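Vorkero guest house, upper floor
Bedroom fire and electrical checklist, October round
Inspector: Vilho Kiiskinen

1. Smoke alarm, ceiling. Test button held until it sounded. OK.

2. Smoke alarm, hallway. Sounds, but the low-battery chirp is present. Replace battery before the next booking.

3. Portable heater (Salminen, 700 W). Cord sound, tip-over switch cuts power. Was plugged into a power strip — move to wall outlet. FAIL until moved.

4. Bedside lamps. Left lamp OK. Right lamp has a cracked plug housing. Tag and remove.

5. Clearance, heater to bedding. Minimum is 3 feet on all sides, measured with the duvet hanging as it normally does. Mark the heater position on the floor with tape. 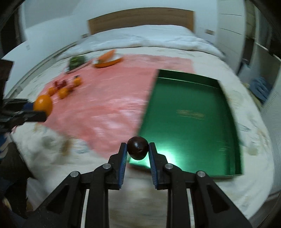

Does the heater need to be unplugged when the room is vacant?
Unplug it at checkout and leave the cord coiled on top, where the cleaner can see it.

6. Outlets. Tester shows correct wiring at all positions except the one behind the wardrobe, which reads open ground. Electrician to attend, work order 463.

7. Window, escape route. Opens fully. Latch stiff; lubricate.

8. Door closer. Closes from 90 degrees but does not latch from a few inches open. Adjust closing speed and retest.

Result: not passed. Items 3, 4, 6 and 8 to be cleared and initialed before the room is let. Items 2 and 7 by end of month.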